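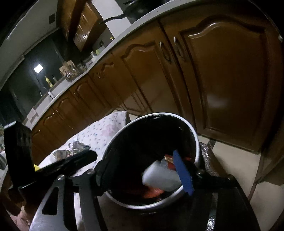 A hand-held gripper over a round container in a home kitchen. The blue pad on the right-hand jaw is one of the parts covered by the new care routine.

Dedlow publishes its full care routine for the Nirnex hand-held gripper

ZOSTSTEAD, Jan 6, 2023 – Dedlow, the Zoststead workshop that keeps hand-held grippers running for home kitchen projects, today released the complete setup and care routine for its Nirnex tool. The routine is free to read, free to copy and written for the people who pick the tool up every day. We are thrilled to get it out the door!

The Nirnex is carried by a person and used on ordinary household jobs, with a camera on board recording what the jaws do. It goes into cabinets, over bins and across countertops, and it picks up whatever a kitchen has lying around: wrappers, foil, plastic tubs, the odd spoon. All of that is hard on a small machine. Grease gets onto the pads, crumbs work into the joints, and screws that were snug in the morning can be a quarter turn off by supper.

Until now our upkeep notes lived in a binder at the bench, and a good part of them had never been written down at all. The new routine pulls everything together and puts it in the order you would do it with the tool in front of you.

It begins with the pads. Wipe both faces with a damp cloth and a drop of dish soap, dry them fully, then press along each edge with a thumb. If a corner lifts, the pad gets replaced that day. We used to glue corners back down and we have stopped doing it, as a reglued pad sits slightly proud and the jaws no longer meet flat.

Next come the joint screws. Check them by hand with the short driver, starting at the bracket and working out toward the tips. Stop when the screw is snug. Overtightening was the most common fault on tools sent back to us, and it shows up as a jaw that closes in little jerks when it should glide.

Then the jaws are opened and closed slowly, all the way, and after that the camera view is checked. Both jaw tips should show when the tool is open, and the pads should come together in the same spot each time. If that spot has wandered, loosen the camera mount, reset it against the alignment card and check again before going back to work.

The routine was tried out at our Bonsu site beginning in June, on two tools in steady use. Between them they logged 3,516 pickups over the trial. Pads were inspected every 200 pickups, and that interval is the one we now recommend for kitchen work. Crews handling mostly dry, clean items may be able to go longer, and we would love to hear from anyone who tries it.

One change came straight out of the trial. The Bonsu crew asked for the screw check to move ahead of the camera check, having found themselves doing the camera twice whenever a joint was loose. They were right, and the bench here in Zoststead switched over the same week.

A full pass takes roughly two minutes once you have done it a few times. The printed version fits on a single sheet and has room at the bottom for the date, the pickup count and any parts changed.

Sheets are available now at the Dedlow front counter and at the Bonsu site. Replacement pads and screw sets for the Nirnex can be picked up at either location, and the bench is happy to walk new users through their first pass.

About Dedlow
Dedlow sets up, services and repairs hand-held grippers from its workshop in Zoststead, with a second site at Bonsu.

Media inquiries: Dedlow press desk, Zoststead

###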